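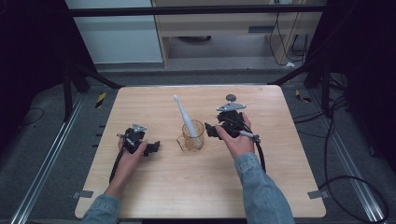 2. Barredo food walk

Milagros Manalo reported that the morning walk now starts at the Pasau end of the market, as the breakfast stalls there sell out first. The leaflet has gone to print: 3,000 copies, of which 2,440 are for the hotels.

Crisanto Magbanua asked for the soup stall to be put back on the route.

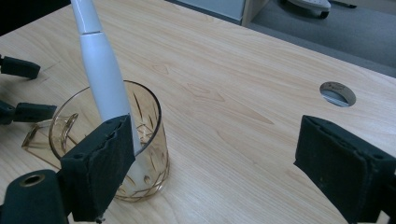
It was dropped in April when the owner was away, and she has since reopened. Agreed.

3. Tasting evening

Tresico has offered its upstairs room again - same terms as before. Celtico will lend cups and serving boards. Milagros would like small tables, in light wood with rounded corners, so that guests can get past with plates. Crisanto to ask what Tresico has in store.

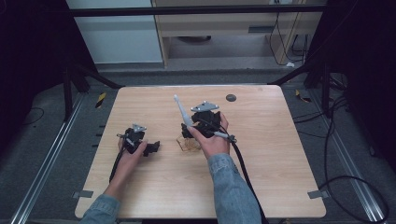
Seating was left open. Crisanto prefers shared benches and Milagros prefers separate tables. A pale oak finish with rounded corners would suit either plan, and Milagros will price both.

4. Any other business

None.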